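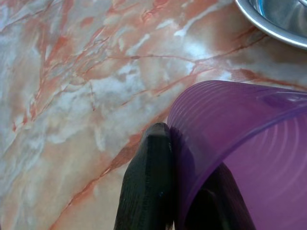 What robots do all day: our trip to the open day at Gretolstead

Ever wonder how a robot picks up a cup? We went to find out. Gretolstead had its open day on 26th February and they let kids in for free (yes, and grown-ups if they behaved). Lots to see, not much time, so this is the quick version.

First, the hand

Most of the robots there didn't have hands like ours. No thumb, no pinky. Just 2 fingers, black ones, a bit rounded at the tip. It's called a gripper. Open, close. That's pretty much all it does.

But you can do a lot with open and close. Try it yourself. Use only your thumb and one finger for five minutes. Pick up a pencil, a sock, a cracker. Harder than it sounds, right? Especially the sock.

How to hold a cup with two fingers

You could squeeze it around the outside, like a hug. Works fine if the cup is small. If the cup is wide, the fingers might not reach all the way around.

So there is another way. One finger goes inside the cup, one stays outside, and they pinch the wall between them. That's the trick with the purple cup next to the sink. The plastic is see-through enough that you can spot the inside finger right through it, looking all dark and purply.

Why is a see-through cup tricky? Think about a glass door. Sometimes you don't notice it until your nose does. Robots have a bit of the same trouble. A camera looks at clear plastic and sees the cup AND whatever is behind it, all mixed up. Shiny stuff is tough too, like a steel sink, it bounces light all over the place. And a counter with wiggly red-brown lines on it? More lines for the robot to sort out. Which line is the cup? Which is just the counter?

Where are its eyes?

Good question, somebody's little brother asked it too. Some robots have a camera on a stand. Some have a small one down by the wrist, close to the fingers. A wrist camera moves when the arm moves, so it gets a really close look at the thing being grabbed. Everything looks huge. A cup can fill up half the view!

Imagine having an eye on the back of your hand. Weird. Useful for finding stuff under the couch though.

Practice, practice, practice

The sign by the kitchen table said the arm there, nicknamed Dorus, had done 386 practice grabs so far that month. Lots of them were misses. The people running it write the misses down as well, becuase a miss tells you what to fix.

How hard should it squeeze? Too soft and the cup slides out. Too hard and a thin cup bends or cracks. You learned this when you were a baby, by dropping things, probably off a high chair. Robots have to learn it too, or somebody has to write it into the program.

Other things we saw (fast!!)

The sorting belt. Blocks go by, an arm pokes each one into a bin. We watched 49 blocks. Got bored, then got interested again.

The Mac Giolla table, where you drive a small arm yourself with two sticks. Line was some 16 kids long. Worth it. Left stick goes up and down, right stick goes side to side, and everybody mixes them up the first time.

Gemudent, a game on a big screen, you give orders to a pretend robot. You have to say every single step. If you say "get the cup" it just sits there. You have to say move left, move down, open, close, lift. Forget "open" and it bonks the cup over.

Words to know

Gripper: the part of a robot that grabs.
Arm: the long part that moves the gripper around.
Sensor: anything that helps a robot find out what's going on. A camera is one.
Program: the list of instructions a robot follows.

Try it at home

Get a plastic cup, an empty one. Two spoons, one in each hand. Pinch the edge of the cup, one spoon inside and one out. Now lift it up and put it on a plate across the table. Then try with one eye closed. Then have a freind tell you where to move while both your eyes are shut. Plastic cups only please, no glass!

Doors open at ten next time, and bring a snack, the line for the snack bar was longer than the one for the robots.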